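About Dokberg

We port mobile apps. Small shop, been at it since the old phone days. Icons, splash screens, store packages, the stuff that breaks at build time -- thats us. 96 apps shipped so far, over 408 builds a year. 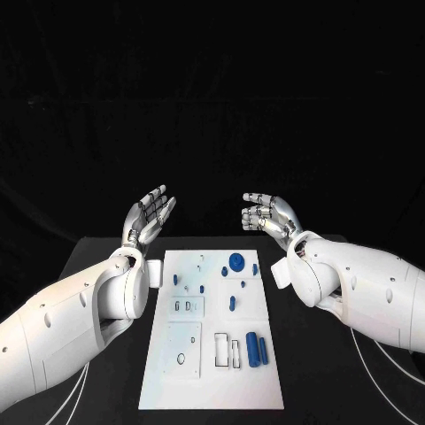 White board, blue parts, black table.

Our build tool is called Fandbridge. It checks your project folder before you submit and flags missing assets, wrong file names, bad manifests. Free for 2 projects, paid after that.

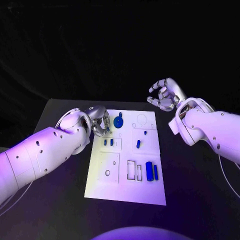 Kamham, our asset packer, is still in beta. Expect bugs. Send us the log file and we'll get to it, usally by the next build.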